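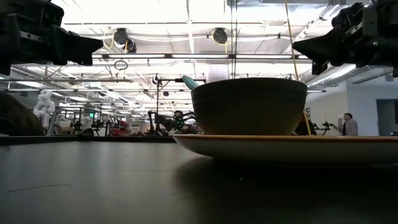 Bowl on plate with the spoon left in, both grippers above. Low view from table height.

From: Umesh Pandey
To: two-arm users list
Date: 6 January 2025
Subject: Re: Putel fingers for crockery, worth the money?

On the list before the break, Helville wrote:

> We are looking at the Putel finger set for our two-arm bench. The
> Noseck fingers that came with the arms are fine on boxes but they
> slide on anything glazed. Has anyone had the Putel ones on for more
> than an afternoon? I would like to know about wear, and whether the
> kit comes with everything or whether you end up buying the mounting
> plates separately. We mostly do table clearing: bowls, plates, cutlery.

We have had a set on since the start of December, so I can answer most of this.

The kit is two pairs of fingers, the screws and a printed sheet. Mounting plates are extra. We needed them and they took 6 working days to come, so order them together if your grippers are the older type. Fitting took me 70 minutes for both sides, most of it spent on the second one, where a bolt head was in the way of the cable clip.

On crockery they are better than the Noseck set. The tapered tip gets under a plate rim without pushing the plate along the table first, which was our main trouble. A deep bowl is fine if you take it by the wall. Taking it by the rim works when the bowl is empty and is not something I would do with soup in it. Bowl and plate lifted together, as one stack, we have only managed with both arms on the plate, and slowly.

Cutlery is the weak point. A thick spoon handle is all right. A thin fork on a flat table is not, and I have gone back to sliding it to the edge. If the spoon is standing in the bowl, take it out first. We left it in on several runs and the handle caught on the finger each time.

Wear: after 60 hours the pads have gone shiny on one pair and look the same as new on the other. I have not found out why. Spare pads are sold in packs of 2, so you will want more than one pack.

Support was slow over the holidays but the reply was useful when it came. Rajput has the same fingers on a single arm and may have more hours on them than we do. I can send our closing force settings to anyone who wants them.

Umesh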